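Ticket: Incident feed drops attachments over size limit
Product: Grileo dispatch board
Site: Usamon regional fire control room
Severity: 2
Status: Monitoring

Reported
Crews on the Bermúdez warehouse fire could not post hose-line maps to the shared incident page. Text updates went through. Uploads failed with HTTP 413 and the tablet app showed only "Not sent". The duty desk relayed positions by radio until the fire was under control.

Environment
Grileo server behind the Dulivero gateway. Tablets on the mobile network, desk units on the wired network.

Log
02:10 – Fault reproduced from a desk unit. Small map accepted, full-size map rejected.
02:25 – Application log shows no record of the failed requests. Rejection is happening at the gateway.
02:40 – Gateway body limit found at the default value. The April update replaced the local config file.
02:55 – Limit raised to 200 MB, service reloaded. Desk upload accepted.
03:15 – Tablet upload still fails on large files, now with a timeout. Gateway read timeout raised to 90 seconds.
03:30 – Tablet upload accepted. Queued maps resent by hand and checked against the radio log.

Cause
Local gateway settings overwritten during update. No alert exists for 413 responses.

Open items
Move local settings to a separate include file.
Add alert on rejected uploads.
App should show the error code – request passed to Grileo support.

Attachment
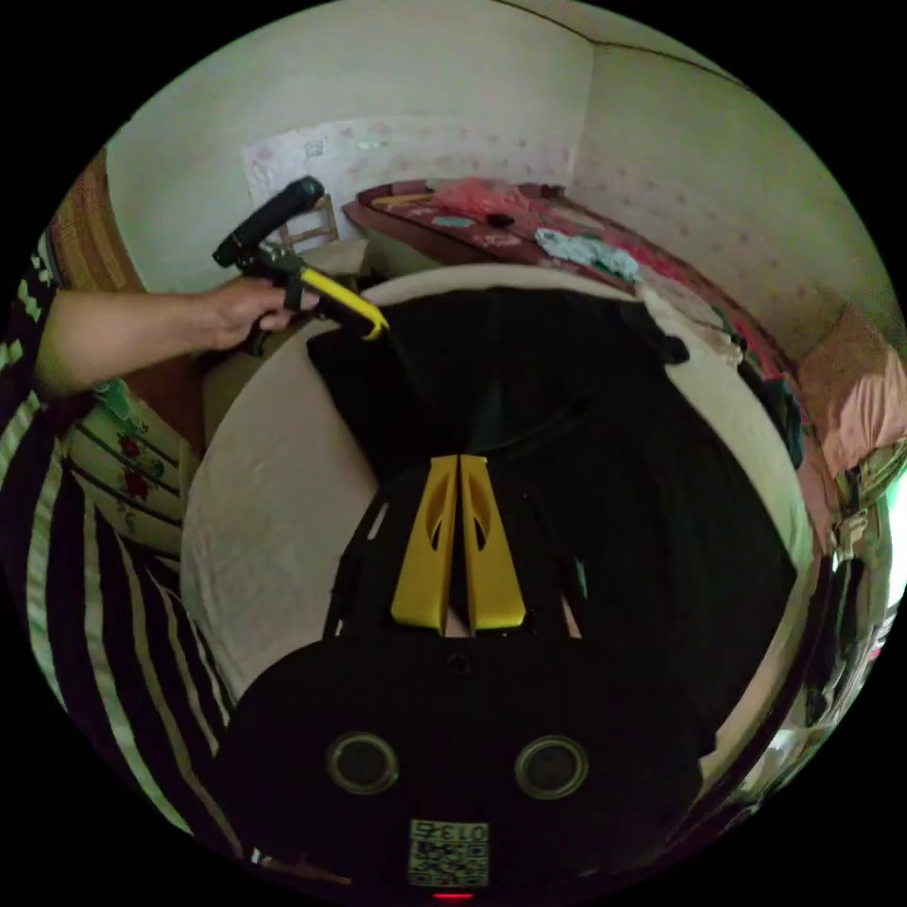 Hand-held gripper with black handle and yellow arm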